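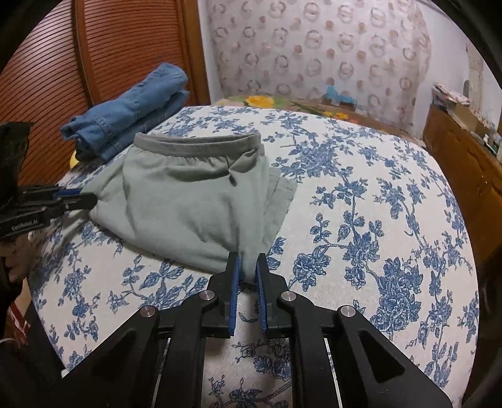 Gray-green cotton, elastic waist, on the blue flowered bedspread

Drying clothes indoors in winter, what do you all do?

marlowtree
Posted 17 January 2021
Hello all, long-time reader and finally posting. We moved to Grevley in the fall and the apartment has no hookup for a dryer, so everything goes on a rack in the bedroom. My cotton things take forever and come out stiff as a board, waistbands worst of all! I've been eyeing the Trokitz heated rack but it's a big thing to find room for (and it isn't cheap). Is it worth it, or should I just get a dehumidifier and be done?

pickle_jar_50
Welcome! Dehumidifier, every time. I bought a little Droron secondhand for 40 dollars and it has run all winter in our back room with the door shut. Jeans dry overnight, and the window stopped dripping too, which made my husband happier than the jeans did. Give everything a good hard shake before you hang it and the stiffness mostly goes away.

hemlock&thyme
I have to disagree a little, with love. I had a dehumidifier and the noise drove me up the wall. We got the heated rack last March and I'd buy it again tomorrow. Throw an old sheet over the top to keep the warmth in and turn things once.

pickle_jar_50
Well, mine hums, I'll give you that, but I don't sleep in there! A warm rack with no open window puts all that water right into your walls. My sister had mold behind her dresser that way.

oatcake
Could I put in a word for a second spin? Free, and it did more for us than any gadget. And skip the fabric softener, it made our towels worse. For waistbands, hang them from the hem so the thick part gets air all round.

marlowtree
You are all so kind! Second spin tonight, then, and I'll go look at dehumidifiers at Waweru on my way home tomorrow. Oatcake, I've been hanging pants by the waist my whole life.

hemlock&thyme
Get a quiet one!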